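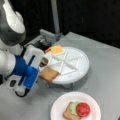
Sandwich station: bread and cheese at the divided round tray

Progress Report to Plusley
Sandwich Table Project, first reporting period
Prepared by Tobiloba Onuoha, June 28, 2025

Summary

The first period of the grant went to building and testing one sandwich station. The station is a tabletop setup with a round divided tray for ingredients and a plate for the sandwich being made. We finished the layout and wrote the first version of the assembly order. Portion testing is behind schedule. We expect to catch up in July and are not asking for a change to the end date.

Work completed

The main decision this period was how to hold the ingredients. We started with separate bowls set in a row. They took up too much of the table, and the ones at the ends were hard to reach. Lucie Fraser suggested one round tray with raised dividers, so that every ingredient sits at the same distance from the middle. We made the switch in the third week and have kept it.

The tray is white, as is the plate. We tried a darker tray first, but it was harder to check for crumbs between sessions. The table surface is light gray and wipes down easily.

We also settled the assembly order:

1. Bread on the plate, centered.
2. Cheese.
3. Lettuce.
4. Tomato or pepper.
5. Second slice of bread.

Lettuce was last in our first draft. It slid off when the top slice went on, and moving it down to third fixed most of that. Tomato and pepper share a step because the menu calls for one or the other, never both.

Sessions and results

We ran 288 assembly trials against a plan of 600. Of the trials that were run, 31 were thrown out, most of them for a wrong starting layout. The layout errors all came in the first two weeks, before we had a written setup sheet. The sheet is now taped next to the station and is checked before every session.

The shortfall has two causes. The change from bowls to the tray cost us nine working days, and the trials already done with the bowls were not counted. The second cause was supply. Our first order of trays came with dividers too low to keep the ingredients apart, and we had to wait for the replacement from Dukent.

Bread placement is the most reliable step. Most of the remaining trouble is with lettuce. A piece with a ruffled edge tends to hang over the rim of the tray, and it catches on the next item when picked up. We will test a smaller piece next period. Cheese slices are fine as long as they are laid flat on top of the dividers. When one tips down into a compartment it takes much longer to lift out.
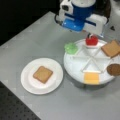

Spending

We spent $595 on supplies this period, covering trays, plates, ingredients and cleaning materials. This is within the supplies line. No equipment was bought. Staff hours were charged as planned, except that Lucie's hours in the second month were higher than budgeted on account of the tray change. We will make that up from the hours set aside for the final report, which can be shorter than first proposed.

Receipts are in the shared folder. The Dukent credit for the returned trays has not come through yet and is not reflected in the total.

Plans for the next period

Finish the remaining portion trials, starting with lettuce.

Test a left-hand layout, with the plate and tray swapped. The present layout has the plate to the left of the tray, and two of the people using the station asked for the other way around.

Write the cleaning procedure. At the moment it is only a note on the setup sheet, and it does not say how to clean where the dividers meet in the middle.

Draft a one-page guide to the station that a new person can follow without help.

Items for Plusley

We would like approval to keep two spare trays on hand, to be paid from the existing supplies line. We also need to know whether the next report should use this same format or the longer one mentioned in the award letter. Please send either answer to Tobiloba, with a copy to Lucie.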